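Print this page
E-mail this page

Murholm Project — Working Group on Example Collection
Minutes of the meeting of 3/11/19

Present: Kobe Timmermans (chair), Hedvika Hrnčiar (minutes), two operators from the Cirska site, one representative of Van Hecke by phone.
Apologies: the Zanlow software team, who sent written comments.

1. Minutes of the last meeting
Approved with one correction. Under item 4, "sessions" should read "recorded attempts."

2. Where we stand
Kobe reported that the two-handed set now holds 600 recorded attempts. Of these, 61 have been set aside because the operator started before the recording did, or stopped after it ended. The group agreed these can't be repaired and should not go to training. They will be kept in a separate folder so that Zanlow can use them for checking the file reader.

Hedvika asked whether failed grasps are being thrown out along with the bad recordings. One of the operators said they are kept if the operator recovers and finishes the task, and dropped if the object leaves the table. The Zanlow comments ask for the opposite on drops: keep them, but label them. Agreed to keep and label from the next session on. Nothing already dropped will be looked for.

3. Labels
The label list has grown to 33 entries and several overlap. "Pinch," "tip pinch" and "thumb pinch" are being used for the same thing by different people. Kobe will cut the list and send it out before any more labeling is done. The operators asked that the new list fit on one sheet. Labels for the left and right hand will be given separately, even when both hands are doing the same thing.

There was a longer discussion about when an attempt begins. Van Hecke would like the start to be the first contact with the object. Zanlow's written comment prefers the first movement of either hand, as the model has to learn the approach too. Agreed on first movement, with contact marked as a second point in the same file.

4. Operator hours
Sessions have been running too long. The last attempts of the afternoon are slower and the wrist paths are less smooth, and the model will copy that. From now on an operator does eight attempts, then hands over to the other one. Van Hecke pointed out that this lowers the daily total. The group accepts this.

5. Small round parts
This is the new task group, with knobs, caps and similar parts. Each hand gets its own part, and the parts differ in size and color. Start positions are to be varied across the whole table top, including near the back wall, where reach is longer and the arm throws more shadow on the wood.
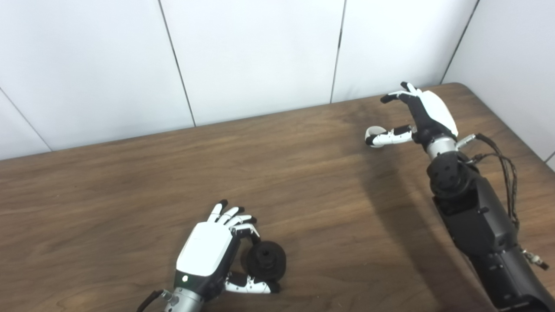
Kobe wondered whether the small parts are worth the time at this stage, when the larger ones still give trouble, and said he would sooner have twice as many attempts with one part than a few with each. Hedvika's view was that the model had already seen too much of too little, and that it had learned the part and missed the grasp. The operators had no preference but asked for a fixed order of parts per session, so they don't have to choose.

Decision: both sizes stay in. The order of parts will be drawn up in advance and printed. Lighting stays as it is until the first batch has been trained on.

6. Storage
The drive at Cirska is nearly full. Hedvika will move the October files. Van Hecke offered space on their server but could not yet say how much — to be confirmed by e-mail.

7. Actions
Kobe: shorter label list, to everyone.
Hedvika: move files, write the rule on start and contact points into the operator guide.
Operators: begin the small parts group with the printed order, label drops.
Van Hecke: answer on server space.

8. Next meeting
Late November, same room. Zanlow to be asked to join by phone.

Print this page
E-mail this page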